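Week 2 - How a Computer Keeps the Time

Welcome back, everyone! Today we ask how a machine remembers the date while it sleeps, and the answer is usually a little round battery on the board.

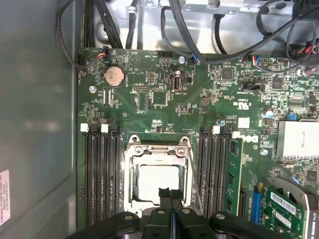 Page last changed: 8th August, R. Nasrallah

A clock chip sips from that battery and counts on quietly, even with the plug pulled. Please read page 31 of the Gravbridge reader before we meet - it's short, I promise, and rather lovely on quartz.

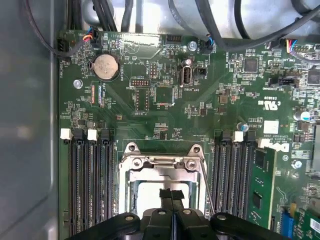 For next time

Bring a watch, any watch, and we'll see how far they drift.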